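4.3 Checking the grasp planner on clear or tinted parts 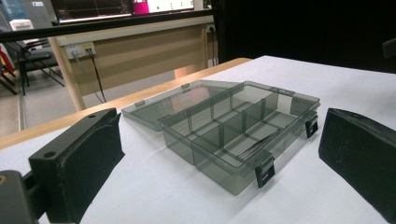

Fig. 14 – smoky compartment box, lid open, between the fingers. View from the gripper camera.

Do this before any live run. See-through plastic gives Sudolon patchy depth and the planner will happily grip thin air.

1. Stop the controller. Wait for the planner status to read IDLE.

2. Load the Lirnex profile "tinted". Not "glass" – that one is for bottles.

3. Set depth fill to 248. Leave the smoothing alone.

4. Capture one view with the lid open. Lid and base should come up as two seperate segments. If they merge, redraw the split by hand along the hinge line.

5. Mark the compartment walls as no-contact. Latches too.

6. Run the planner dry, up to 1,000 candidates. Takes a while on the older PCs.

7. Look at the top grasp. Score under 89 – reject, recapture from a lower angle, go back to step 4.

Note: shiny metal inside a compartment can show up as its own target. Untick it in the object list unless your after the tool itself.

Note: profiles saved before the September build dont carry the no-contact marks. Redo step 5.

CAUTION: never skip the dry run after changing profile. Finger limits go back to default and the fingers may close past the width you set.

Still merging after three tries? Send the log to Rainer Hellwig, not the raw capture.

Next: 4.4 Closing force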